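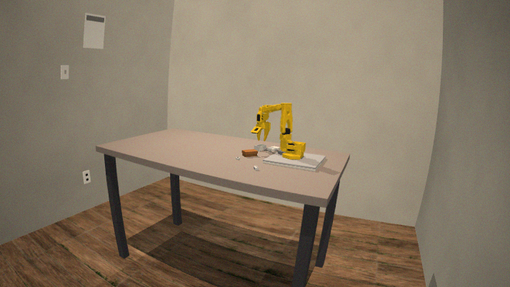 *The cell in sim: yellow arm, base plate toward the back right of the table, gripper open over the orange block.*

**pondivetti_pat** — original post

So I've been building a sim copy of our bench cell at Stikgate before I touch the real one again, and I'm stuck on where to bolt the base plate. The arm reaches the block fine like this. My trouble is the front edge of the table. Anything I set down there has the elbow stretched way out, and the wrist gets jumpy for the last 3 inches or so.

I'm running the Dritik controller, stock settings except speed, which I dropped to 15 percent. Home pose is elbow up. Would you move the plate forward or leave it?

**gearlash49**

Leave it! I had mine up front for a whole summer and hated it. Every pick close to the base had the arm folded up on itself like a lawn chair, and I tripped the joint limit constantly. Far picks you can slow down. Close picks you just can't do.

**hsueh_bench**

Gonna disagree with gearlash. If most of the work is on the front half of the table, put the arm nearer the front half. I'd slide the plate 49 mm forward, rerun the same picks and look at joint 3. Small moves like that fix more than people think.

Also, is your tool offset right? Jumpy at full stretch smells like a wrong gripper length to me.

**pondivetti_pat**

Tool offset was measured with calipers in June, but (um) that was before I swapped the fingers. So maybe not right.

**hsueh_bench**

There you go. Measure again before you drill anything.

**gearlash49**

OK yes, do that first. I still say leave the plate alone, though — you've got small stuff sitting right by the base, that gray bowl-looking thing and the white piece next to it. Move the plate forward and those have to go somewhere else.

**torque_and_toast**

Side question, how thick is the real tabletop? Mine flexed when the arm stopped hard and I chased a "calibration problem" for ages. A steel plate under the top fixed it, bolts straight through. The sim table won't flex at all unless you tell it to, so don't trust it for that part.

**pondivetti_pat**

Real one is pretty stiff, I can lean on it and the dial indicator barely moves. I'll check it with the arm running too.

**pondivetti_pat**

Update! New fingers are longer than the old ones, so the offset was off. Fixed it in the controller and in the sim, ran 600 cycles overnight in sim, zero wrist faults. Front edge picks are still slow but they're smooth now. Plate stays put for the moment.

**hsueh_bench**

Nice. I'd still try the 49 mm, it costs you nothing in sim.

**gearlash49**

Lol let it go

**pondivetti_pat**

I'll try it tonight and post the joint 3 plot either way.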